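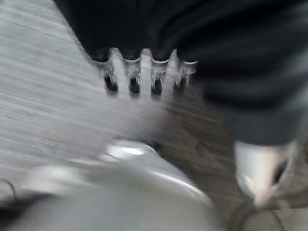 Minutes of the production meeting, 13 Jun 2020

Present: the two partners, the animation lead, the compositing lead, the production office. Apologies were received from the sound department.

1. Minutes of the previous meeting
Agreed without changes.

2. Frota commercials
The client has approved the storyboard for the second film. The running time is confirmed at 30 seconds, with a shorter cut of 18 seconds for online use. The character rig for Wella the otter needs a new shoulder set-up before animation can begin. Compositing asked that the lighting tests be delivered first - this was accepted.

3. Tustura short film
36 shots remain to be rendered. The meeting noted that the fur shots are taking longer than planned and approved the hire of four extra render machines until delivery.

4. Festival entries
The Zerkura series will be entered in the visual effects category. The production office will prepare the subtitled copy and the credit list. Entries close in December.

5. Any other business
The request for a second review screen was held over.

The next meeting will be called by the production office.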